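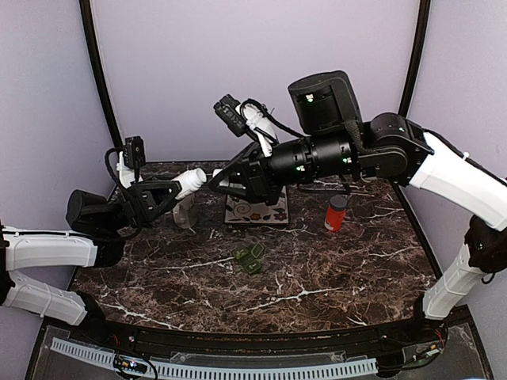 ## The Last Crossing to Andale

My grandmother always said that you could tell what month it was by who was riding the ferry, and by November it was mostly people like us, going home with more bags than we had left with. The summer people were gone by then, and the apple people after them (they came for the orchards at Jister and smelled wonderful all the way back), and what remained was a handful of regulars who knew which bench had the heater under it and got there early.

I was seven the year the ferry stopped. The bridge at Foltau was finished except for the paint, and everybody on our side of the water had been given a card in the mail explaining how much sooner we would all get to the hospital and the good hardware store. My grandmother kept the card on the refrigerator under a magnet shaped like a trout. She had nothing against the bridge. She had a bad hip and she liked the good hardware store very much. But she had been crossing on the Meredith since before my mother was born, and when she heard that the last run would be on a Friday evening, she put on her church coat, packed a bag of ham sandwiches, and told me to find my boots.

We took the bus down to the landing, and we were early, of course, because we were early for everything in those days. The ticket window was open and my grandmother paid for the two of us with coins, counting them out slowly onto the little worn dip in the wood, and the woman behind the glass pushed them back across to her, and my grandmother pushed them forward again. It went on like that for a while. In the end the coins went into the box for the lifeboat fund, and they were both satisfied.

I had expected a band. I don't know why. I suppose I thought that anything which was happening for the last time would have a band, or at least a cake, but there was only the Meredith coming around the point with her lights on, the way she always did, a little low on the left side and pushing a great deal of water in front of her for so small a boat. The deckhand threw the rope and missed the post and threw it again.

We sat on the bench with the heater. An old man in a green cap was there already and he moved over for us without being asked, and my grandmother gave him a sandwich, also without being asked, and for most of the way across none of us said much. You could see the bridge from there, all lit up and empty, and it was pretty, I have to admit it. I thought so then, too, but I kept it to myself out of loyalty.

Halfway over, the captain cut the engine. I had never heard the boat without it, and I remember being surprised at how many other sounds there had been underneath the whole time: the water slapping along the side, somebody's keys, the flag rope ticking on its pole. We drifted. People came out of the cabin and stood at the rail with their collars up. My grandmother took my hand and put it in her coat pocket along with her own, where there was a peppermint and a folded handkerchief, and we stood there until the engine coughed and caught and the deck began to shake under our feet again.

At Andale the old man helped her down the ramp, and she let him, which she would not have done for me. There was no bus at that hour, so we walked up the hill in the dark with the empty sandwich bag, stopping at each streetlight for her hip.

"Well," she said at the third one, getting her breath, "I wonder what they'll do with that heater."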